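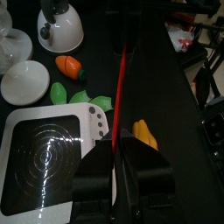
What do you put in soup when you've only got one carrot?
Everything else you've got, and you call it vegetable.

That was my gran's rule, anyway, and I was repeating it to myself on the floor of the flat in Drinamgate, with my knees up round my ears and a customer waiting. The customer was Zou. Zou is a rabbit, made of grey towelling, and according to my niece he had come a very long way and hadn't had any lunch.

"He's been on the train," said Evie. "From Cleltdale."

"That's a fair old trip for a rabbit."

"He had to stand."

I should say that I'd only meant to have her for the afternoon. My sister had an interview, I had a day off owing, and I'd pictured us going to the park and perhaps sharing a bun. Then it rained — the sort that comes in sideways and gets down your collar — and out came the play kitchen. There was the white kettle, and the little hob with its round buttons, and the carrot that comes apart in the middle so you can chop it. We'd lost the knife at Christmas. Evie chopped with the edge of her hand, like somebody in a kung fu film.

"How much is the soup?" I asked, because I was the waiter as well.

"Six hundred."

"Six hundred what?"

She gave me a look. "Just 600."

So I went over to Zou, with a tea towel over my arm, and broke it to him. He took it well. I explained that there was a carrot in it, a whole one, and that the chef was very highly thought of. Evie shouted from the kitchen (the other end of the rug) that it would be 38 minutes and he wasn't to eat any bread.

We were all getting on nicely when there was a knock, and it was Dennis Penrose from downstairs, holding a parcel that had been left with him. Dennis is 70 and drove buses until his hip went. I don't think we'd said more than good morning to each other in the two years I'd lived there, and once something about the bins.

"Have you got a booking?" said Evie.

Dennis looked at me. I looked at the tea towel.

"I haven't, no," he said. "Are you very full?"

She thought it over. There was a space next to the rabbit, she told him, but he'd have to have what the rabbit was having. I started to say that Mr Penrose was probably busy, and he'd already handed me the parcel and was undoing his shoes.

He couldn't get down on the rug so we gave him the footstool. He asked for the menu and she recited it, and it was soup. He asked what she recommended. Then he was served his bowl, and he lifted it up in both hands and blew on it, and drank it all in one go with his eyes shut, and didn't say anything for quite a long while.

"Needs salt," he said.

I thought there'd be tears! Evie Bellamy does not take criticism, ask anyone at her nursery. She took the bowl off him and stared into it, then she went back to the hob and pressed all the buttons and shook her empty fist over the kettle — three good shakes — and poured him another.

"Better," said Dennis. "My wife always underdid the salt. I used to put it in when she'd gone to answer the phone."

"Did she know?" I asked.

"She used to ring herself up from the box on the corner, I think, some nights, to give me the chance."

I've no idea whether that was true. Evie wanted to know what a box on the corner was, and he told her, and she said Zou had one of those at home. Then she charged him 600 for the first soup and 18 for the second, and he went through his pockets very seriously and paid her with a cough sweet.

My sister rang at half past four to say she was on her way. By then I was having the soup myself, and Dennis was doing the washing up.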